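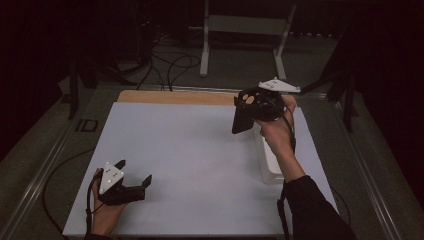

Ticket: withdrawal stuck on "processing"
Opened 11th January
Status: open, waiting on customer

Hi Plemel team, me again (I had the ticket in the fall about the two-factor codes, you folks sorted that one fast, thank you!). I tried to move 500 USDT out of my Plemel wallet to my account at Custero last night and it's been sitting on "processing" for 18 hours now. The money is gone from my available balance but there's no transaction hash on the details page, just a gray dash where it should be.

Stuff I already tried: logged out and back in, cleared the cache, looked from my phone as well as the laptop. Same thing on both. I also pasted my Custero deposit address into a block explorer and nothing is coming in, not even pending.

Update: your reply said to check the network. I picked Nutow because the fee was lowest, and Custero does list Nutow for deposits, I double-checked that before I hit send. The address matches too, first and last characters and the middle bit.

Update 2: okay, found something! There's a banner in the app (not on the website, at least not for me) saying Nutow withdrawals are queued while a node gets upgraded. It says I'm number 66 in line. Could that banner go on the withdrawal page too? I'd have picked another network and paid the extra fee.

Update 3: the line is moving, but the Cancel button does nothing when I click it, in Firefox or in the app. I'd like to cancel and resend if that's possible on your end. I've got almost 3,000 more to move before February and I don't want to start on that until this one lands.

Screenshot of the banner is coming as soon as the upload form stops timing out on me.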